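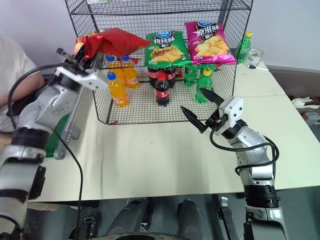 Essai de réassort chez Gurkulance : le bras gauche pince un paquet de chips rouge par le coin, les bouteilles sont déjà en place.

Accueil Magazine Ateliers Essais Archives

Des doigts pour les paquets de chips

Le paquet de chips est un mauvais client pour un robot. Il est gonflé, il brille, il change de forme dès qu'on le touche, et si on serre trop le contenu part en miettes. Une bouteille de soda, à côté, se laisse faire. Elle est ronde, rigide, et son bouchon de couleur se repère de loin.

À Orndale, l'équipe de Gurkulance a donc mis les deux ensemble. Depuis avril, elle fait ranger à un robot à deux bras des boissons et des chips dans une petite étagère en grillage noir, ouverte à l'avant. Le but n'est pas de vendre un robot de magasin. L'entreprise fabrique des doigts de préhension et veut savoir lesquels tiennent la cadence, avec quelles caméras et sous quel contrôleur.

Brock Girard dirige les essais. Il vient de l'emballage industriel, où il a passé l'essentiel de sa carrière à régler des ventouses. « Pour un sachet à plat sur un tapis, je prends une ventouse et je rentre chez moi. Dans une étagère, avec un plateau au-dessus et des bouteilles devant, la ventouse ne passe plus. Il faut entrer par l'avant, de biais, et attraper un coin. »

Le coin est devenu la prise de référence. Un doigt glisse de chaque côté de la soudure, là où le film est double et où il n'y a pas de chips à écraser. La pince se ferme, le bras recule de quelques centimètres pour vérifier que le paquet suit, puis il le redresse. Si le film glisse, on recommence plus bas.

Deux jeux de doigts ont été montés sur les mêmes pinces. Le premier, lisse, est livré par Skusimard avec un revêtement souple. Le second, dessiné sur place, est en plastique noir avec une face intérieure quadrillée. Les deux ont fait la même série : 1 122 prises chacun, mêmes produits, mêmes positions de départ, même étagère. Les doigts lisses ont laissé échapper 450 prises, les doigts quadrillés 121.

L'écart vient presque entièrement des chips. Sur les bouteilles, les deux modèles se valent, et les doigts lisses sont même un peu plus réguliers quand il faut poser droit. Le quadrillage accroche parfois l'étiquette et la bouteille arrive tournée. Girard ne s'en inquiète pas beaucoup. Les magasins, eux, y tiennent : une marque en façade se lit de face.

Les doigts lisses ont un autre avantage, qui ne figure pas dans le tableau de résultats. Ils se nettoient d'un coup de chiffon. Les stries du modèle maison retiennent la poussière de carton, et après une longue série la prise se dégrade. L'équipe brosse les faces à la pause de midi. Une version à quadrillage plus large est à l'étude, sans date.

Reste la question de ce que le robot voit. La caméra de tête donne une bonne image générale de l'étagère : quels produits, dans quel ordre, quelle place libre. Elle perd le fil quand une main passe devant, ce qui arrive à chaque prise. On a donc ajouté une petite caméra à chaque poignet, tournée vers le bout des doigts.

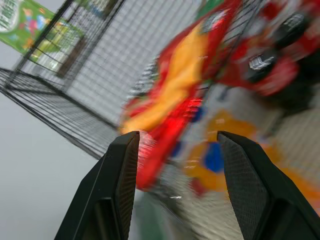

Vue du poignet. Les doigts et leur face quadrillée restent nets, les emballages derrière eux sont brouillés par le mouvement.

C'est Valdemar Baldursdóttir qui s'occupe des caméras et du logiciel de commande. Son bureau est à l'étage, mais on la trouve le plus souvent assise à côté de la table, un ordinateur sur les genoux. Elle montre volontiers les mauvaises images. Les doigts sont fixes par rapport à l'objectif et donc toujours nets. Tout le reste file dès que le poignet tourne.

« Les gens regardent les doigts et disent que l'image est bonne. Moi je regarde ce qu'il y a entre les doigts. Si c'est une bande jaune et rouge sans bord, je ne peux rien en faire. »

Elle a essayé trois remèdes. Réduire le temps de pose donne des contours plus francs, mais assombrit l'intérieur de l'étagère. Ajouter une lampe au poignet règle l'obscurité et crée des reflets sur le film des paquets, que le logiciel prend pour des bords. La solution retenue est la moins élégante : le bras ralentit avant le contact, marque un arrêt bref, prend une image propre et repart. La série y perd du temps. Baldursdóttir préfère cela à une prise au jugé.

Le grillage complique encore les choses. Vu de près et de biais, il dessine des lignes sombres par-dessus les produits. Un logiciel qui cherche des bords en trouve partout. Il a fallu 2 351 images annotées à la main pour lui apprendre à ignorer les fils. Le travail a pris une bonne partie du printemps et personne dans l'équipe n'a envie de le refaire pour une autre étagère. Un modèle en tôle pleine aurait été plus simple. Girard a tenu au grillage parce que les clients en ont.

Le contrôleur, lui, a changé en cours de route. Les premiers essais tournaient sur l'électronique d'origine des bras, qui règle la position des doigts et très mal la force. Fermer la pince à une largeur donnée convient à une bouteille. Pour un sachet dont l'épaisseur varie d'un coin à l'autre, on serre trop ou pas assez. Le boîtier monté depuis, un Mittal, lit le courant du moteur et arrête la fermeture quand l'effort atteint un seuil. Il a son défaut : il faut refaire le réglage à zéro à chaque changement de doigts, et l'oublier fausse toute une matinée. C'est arrivé deux fois.

Les séries comparées plus haut ont toutes été faites avec le nouveau boîtier. Celles d'avant ont été mises de côté.

Il y a aussi la question des câbles. Chaque poignet porte maintenant celui de la pince et celui de la caméra, et la boucle noire qui pend autour du bras doit être assez longue pour ne pas tirer et assez courte pour ne pas se prendre dans le grillage. On a essayé des colliers, puis une gaine. Le câble spiralé donne pour l'instant les meilleurs résultats.

Le travail à deux bras avance moins vite. En principe, l'un tient un produit déjà rangé pendant que l'autre glisse le suivant à côté. En pratique, l'ouverture de l'étagère est étroite et les deux pinces se gênent. Pour l'instant elles entrent surtout chacune à leur tour. Baldursdóttir a écrit une règle de priorité très simple, le premier entré sort avant que l'autre bouge, et elle cherche mieux.

À la question du prix, Girard répond par celui des doigts. Les siens s'usent plus vite que ceux de Skusimard, mais on les imprime sur place et on les change avec deux vis. Les lisses durent, et il continuera à en monter pour les clients qui ne manipulent que du rigide. Pour les rayons mélangés, il livrera les quadrillés, avec une brosse.

La prochaine série portera sur les sachets souples sans air, riz et lentilles. Le coin y est plus petit et le poids beaucoup plus grand. Les premiers essais ont été faits à la main, un jeu de doigts tenu dans chaque poing, au-dessus d'une bassine.

Commentaires

Pauline_R
Merci pour les chiffres des deux séries. Est-ce que les prises recommencées comptent comme des échecs ou seulement les paquets tombés ?

mecano38
Sur nos pinces on colle une bande de silicone sur les doigts lisses, ça tient un mois et ça se lave. À essayer avant de tout redessiner.

T. Lacombe
L'arrêt avant contact, on fait pareil en tri de courrier. On a fini par passer à un obturateur global et on a pu raccourcir la pause, sans la supprimer.

Contact | Mentions légales | © La rédaction, tous droits réservés | Haut de page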